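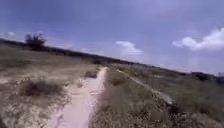 Clouds over open grassland.

Visit report: Fallura Comics Open Day

Members of the Siregar Library Graphic Collections Network attended the annual open day at Fallura, the comics publisher and print studio, in April. The visit was arranged to inform the Network's purchasing program for the coming year and to give member libraries a clearer understanding of how serialised titles are prepared, printed and collected. This report is circulated to all member branches and will be held with the Network's papers.

Arrival and introduction

Visitors were received at 9.30 am in the ground floor reading room, where the current catalogue was laid out by series. An opening address outlined the publisher's history as a small press, its move into monthly titles, and its present arrangement with the distributor Stonometti, which handles all orders from libraries and specialty shops. Morning tea was provided.

The editorial floor

The first session concerned Funa, the publisher's longest running superhero title. Its central character is a lighthouse keeper's daughter who can hear any sound made over water, and who has served as protector of a fictional harbour city through two complete volumes. The series is to be relaunched with a new first issue and a new writing and art team. Editorial staff explained that the relaunch will keep the established origin story but set aside most of the later continuity, which had become difficult for new readers to follow.

Draft scripts and pencilled pages were displayed side by side. The script for one six-page sequence contained almost no dialogue, and the lettering staff described how sound effects are planned at the pencil stage so that they do not obscure the figures. Several delegates remarked that this would make a useful topic for school holiday workshops.

Of particular interest was a companion series set in the same city in 1791. It follows an earlier holder of the powers and is written to be read independently. The colour palette is limited to browns, greys and a single blue — a decision made by the art team after early test pages were judged too close in appearance to the main title.

Print and finishing

After lunch the party was taken through the print hall in two groups. Single issues are printed in runs of up to 3000 copies, with collected editions ordered separately once the final issue of a story has been released. Finishing staff demonstrated folding, stapling and trimming, and discussed the paper stocks in use. The heavier cover stock introduced last year has been retained for collected editions only.

Delegates raised the matter of binding strength, as several branches have reported loose pages in frequently borrowed volumes. The publisher advised that a sewn library edition is under consideration, beginning with the first Funa collection. A minimum order of 100 copies across the Network would be required. No price was available at the time of the visit.

Matters for member branches

Branches wishing to take part in a joint order for the sewn edition should notify the Network office before the next general meeting. Existing standing orders through Stonometti will continue under their current numbering until the relaunch, after which a new order form will be needed for each title.

Sample copies of the relaunch preview have been lodged at the Siregar branch and may be borrowed by staff for up to two weeks. The Network extends its thanks to Fallura for its hospitality.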